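Old towers, opened up

Posted 18th September

I have a soft spot for the big black tower cases that used to live under every desk, and this month I finally got to spend time with one that had its side off. Prasert Sombatkul talked me into making a gallery page for it (he knows I'll go on about drive latches to anyone who stands still).

Lid off, power supply in the corner, wires all over the middle.

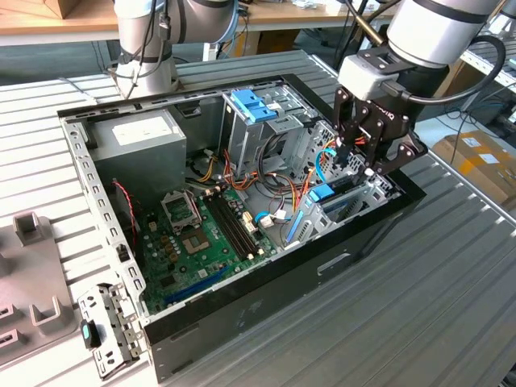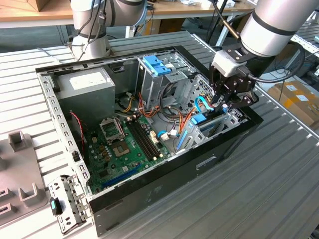
What gets me every time is the blue plastic. I love a case where you squeeze a tab and the drive slides out – no hunting for a screw that rolled under the radiator. My first Szalai tower had none of that, and I still have a scar on my thumb from its drive cage.

The empty CPU socket makes me a little sad, but at least it's easy to see how the retention frame works. If you're taking a board out yourself, get the power bundle out of the way first and put your screws in a cup. I use an old Flikeo jar. It holds 60 or so, I guess, and I've knocked it over more than once.

Debora Costa asked what happens to boards like this. Mine go in a box marked Kevurier, after the shop where I used to buy parts, and I pull from it when somebody needs a odd cable or a latch. Next up in September is a batch of old keyboards, 53 of them, so give me a while!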